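Wovon Deck Line Set, 547 ft

I've been selling rope and small deck gear to patrol boat crews and harbor units since before I had a website, and the Wovon is the one I keep reordering. It's a braided mooring line set made for small naval and coast guard craft, the kind of boats that come alongside something bigger in bad weather and get knocked about doing it.

You get 547 feet on the spool, and I'll cut it into as many as three lengths before it ships (just tell me in the order notes!). Eyes are spliced at our loft in Fultmont by Danuta Pawłowska, and her splices are tidy enough that I've stopped checking them.

What I like about it

It coils flat. I know that sounds like a small thing, but if you've ever tried to stow a stiff new line in a deck locker with gloves on, you'll get it. The cover is a dull gray that doesn't glare under deck lights, and it runs quietly through a fairlead. The first 2000 feet I bought went to a training squadron, and they came back for more in May.

What I don't

It's slow to dry. Hang it if you can. The color also fades after a season in the sun, so if your chief is fussy about matching lines, buy the spares at the same time.

Sizes and stock

Two diameters, the Brikine and the Quintanilla. The Brikine is the thin one for boats you can launch off a davit, and the Quintanilla is for anything that lies alongside a pier overnight. Both are on the shelf right now, and I usually ship in around 3 days. 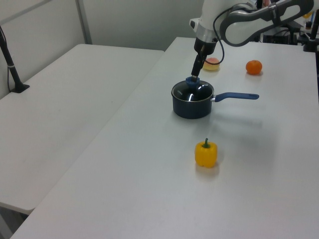 Ordering for a unit

Purchase orders are fine, and so are government cards. Send the hull type and the cleat size along with the order and I'll write back if I think you've picked the wrong diameter. Returns are okay on uncut spools only. For bigger refits, ask for Rostislav Šťastný, he handles the quotes and he's much better at the paperwork than I am.

Last updated: Oct 21, 2026

Contact us | Copyright Fultmont Deck Supply | Back to top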